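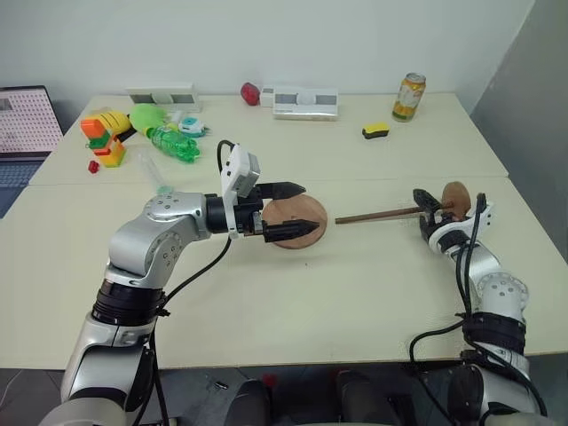 Fig. 1. Two arms, two grippers, two wooden discs and a rod held near one end.

Robot Handling, Lecture 3: Choosing and Testing a Gripper
Notes by Telmo Escobar. Corrections to Kofi Sarpong, who has asked me to say that he reads them.

October 9, 2018

Last week ended with the catalogue exercise, in which most of you picked the strongest gripper on the page. Strength is what catalogues are good at. A catalogue will tell you how hard a pair of fingers can squeeze and will keep very quiet about whether they can pick up a coin-shaped bit of wood from a flat table. So we start with the disc.

1. Flat things

A disc lying on a table has almost no side to hold. The fingers have to come in low and close on the rim, and if they come in too low they meet the table, which is stiffer than you would like. In Fig. 1 the left gripper is open over the disc, fingers aimed to the right. Before closing, ask three questions. Is the centre of the disc between the fingers? Are the tips low enough to touch the rim? Does the arm know where the tabletop is, or is it merely hopeful?

Pointed fingers do well here and badly on anything fat and smooth. We tried the Vesska fingers (pointed) against the Geagea pads (broad, soft, rather pleased with themselves). Each pair had 90 attempts at the disc. The Vesska set missed 9. The Geagea set went home early, and I have left its score off the handout out of kindness.

2. Long things

The right gripper has the opposite problem. It is holding a rod near the right-hand end, and there is a second, smaller disc joined on behind the grip. Most of the rod sticks out to the left of the fingers. Any small turn at the wrist becomes a large swing at the free end. If the grip slips by one degree, the far end moves by the length of the rod times a small number, and the small number always turns out bigger in the lab than on the board.

Gripping nearer the middle would help. It would also put the fingers where you may later want the other part to be – a trade you will meet again in the assembly sheet.

3. Cables

Look at the black cable on the left arm, looping up behind the white bracket and then back along the arm. Now find the one bowing out beside the right arm and over the front edge of the table. Students plan beautiful paths for the fingers and forget that the wrist is wearing a tail. Turn the wrist through its full range by hand-guiding, slowly, before you run anything at speed. Watch the cable, not the screen.

4. Clutter

The back of the table has building blocks, a green bottle on its side and a drinks can standing up. Each would want a different grip. For the exercise, choose one of those and write down which fingers you would fit and why. "The strong ones" will be returned unmarked.

5. What to log

The Keltside controller saved 3373 attempts in September. Of these, 1032 have no note of which fingers were fitted, so they tell us that something closed on something. Please record:

- finger type and who fitted it
- object, and how it was lying
- finger opening before the close
- result: held, slipped, missed, pushed away

"Fine" is still not a result.

Reading for next week: the Arnidley bench notes, sections on contact and friction. Skip the foreword – it is longer than both.

Problem sheet 3 is due at the start of the next lecture. Question 4 has a sign error which I am told is mine.

14 comments · 6 shares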